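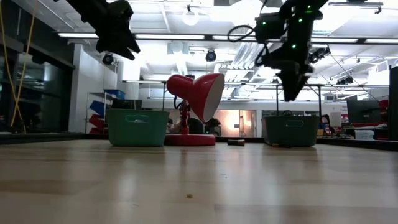

Red lamp, green bin, a crumb. Good evening from me.

Right, thread time. I've been trying to learn Spanish for 9 months and I've got opinions, mostly about apps, evening classes and my own laziness. Mute me now if you need to.

I started on Flutura like everyone in my office did. Lovely little chimes, streaks, all that. I got to a streak of more than 500 lessons and then a woman in a bakery in Brilthorpe asked me something in Spanish and I said "the horse drinks milk". To her face!

So I binned the streak (it hurt, I won't lie) and signed up for the evening class at the library. 6 of us on the first night. Now it's mostly me and a retired bus driver who is miles better than I am and won't let me forget it.

Our teacher is Inmaculada Bustamante and she is terrifying in the best way. No English once the door's shut. If you need the loo you ask in Spanish or you cross your legs.

First thing she did was make us throw out our vocab lists. She wants whole sentences, out loud, over and over until you're sick of them. "I left my keys at my sister's." I can say that one in my sleep now and I haven't even got a sister.
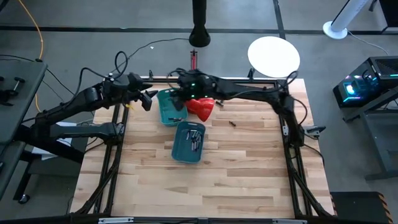

Anyway the past tenses. There are 2 you need early on and I mix them up every single time. Was I eating or did I eat? No idea. I ate. I was eating. The sandwich is gone either way.

Someone asked what books I'm using. Mainly Cordero, the blue grammar one, secondhand and full of somebody else's pencil. Whoever had it before me gave up at chapter four, and I've just got to chapter five, so I'm feeling very smug.

I also tried Riten, the flashcard thing. Fine for nouns! Hopeless for me with verbs, I just learn what the card looks like and press the button. Your mileage may vary etc.

Best thing by miles has been the radio. I have it on while I do the washing up and I understand maybe one word in five, but in spring it was just a wall of noise, so I'm counting that. Adverts are easier than the news. I know an awful lot about Spanish sofas.

I do a swap call with Lucía Zabala too, half an hour in English and half an hour in Spanish. Her English is so good that my half feels like being towed. Last time I told her I was very embarrassed and used the word for pregnant. She'd got as far as congratulating me before I twigged.

Plan for August is a proper week away, on my own, no phone translator. I've promised Inmaculada I'll ring the guesthouse and book it in Spanish. I've written out the whole call on the back of an envelope and I still haven't dialled.

If anyone's got podcasts where people talk SLOWLY please send them my way. Not the ones for kids, I've done the one about the snail.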